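Pliltden Label Printer Driver: Frequently Asked Questions
Applies to the desktop and server editions. Last revised Jun 21, 2018. 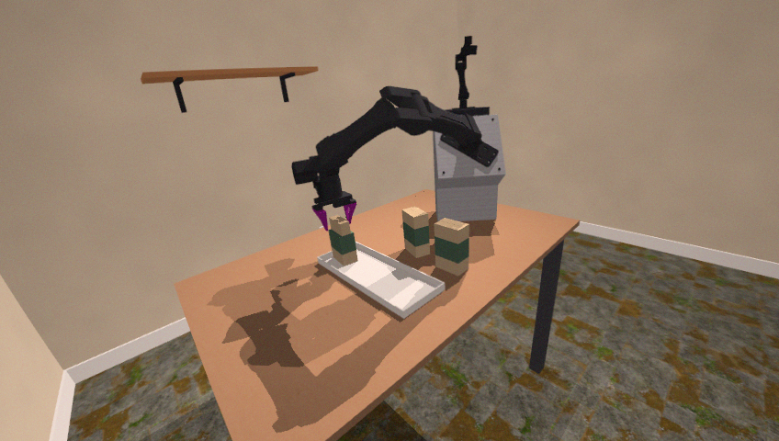

Installation

Which edition do I need?
The desktop edition serves printers connected to one computer. The server edition shares printers over a network and adds a central queue. Both use the same label files, so a design saved in one opens in the other without conversion.

Can I install both editions on the same machine?
No. The installer stops if it finds the other edition. Remove the existing one first. Label files and saved printer settings are left in place.

Do I need administrator rights?
Yes, for installation and for adding a printer. Ordinary printing does not require them. A user without these rights can change darkness and speed for a single job but cannot save new defaults.

The installer reports that a port is in use. What does this mean?
Another program has claimed the port the driver wants. This is usually an older driver left behind by a previous printer. Open the list of ports, select the one named in the message, and release it. Then run the installer again. A restart is needed only if the message comes back.

Labels and media

What label sizes are supported?
Any size the printer itself accepts. Enter the width and height of the label without the backing paper. The gap between labels is a separate field, and leaving it at zero tells the printer that the roll is continuous.

Why does the print creep up or down the label over a long run?
The gap setting does not match the roll. A small error adds up with every label. Measure across several labels and gaps, divide by the number of labels, and subtract the label height. Enter the result and run calibration again.

How often should I calibrate?
After each change of label type. A new roll of the same stock does not normally need it. Calibration feeds a short length of blank labels, and these can be wound back by hand if the stock is expensive.

Should I use direct thermal or transfer stock?
Direct thermal labels need no ribbon but darken with heat and fade in sunlight. Transfer labels need a ribbon and last longer. For shelf labels and anything stored outdoors, use transfer. The driver setting must match the stock. With the wrong one selected, the label comes out blank or the ribbon sticks to it.

Barcodes

My scanner will not read the printed code. Where do I start?
Reduce the darkness setting first. Bars that are too heavy close up the spaces between them, and this is a more common fault than bars that are too faint. Next, check the clear margin on both sides of the code. Text or a border inside that margin will prevent a reading even if the bars are perfect.

Can I scale a barcode by dragging its corner?
You can, but the result may not line up with the dots on the print head. Use the bar width field instead - it moves in whole dots only. The preview shows the final size.

How many characters can a code hold?
The design program accepts up to 28 characters in a linear code. Longer data should go in a two-dimensional code. The limit there is 500 characters, though a code that full will be hard to read on a small label.

Queues and large jobs

Is there a limit on the number of labels per job?
The desktop edition accepts 1,000 labels per job. Larger runs have to be split. The server edition splits them automatically and keeps the serial numbers in order.

What happens to the serial number if a job is canceled?
The counter stays at the last number sent to the printer, and that may be higher than the last number printed. Check the final label and reset the counter in the job window before you restart.

Can I pause a job to change the roll?
Yes. Use the pause button on the printer. Pausing from the computer holds back new data only, so labels already in the printer's memory will still come out.

How many printers can one server handle?
Up to 20. Printers that are added but switched off count toward this number. Remove any that are no longer used.

Licensing and updates

Is the license tied to a computer or to a printer?
To a computer. Replacing the printer has no effect on it. To move the license, release it from the old computer under Settings - Registration, then enter the same key on the new one.

The old computer has failed and I cannot release the license. What now?
Send the key and the order number through the support form. The key is reset by hand, and the desktop edition will run without registration in the meantime. The server edition will not.

Will an update overwrite my templates?
No. Templates are stored apart from the program files. Shared templates on a server should still be copied elsewhere before a major update, as the older format cannot be restored once they have been saved in the new one.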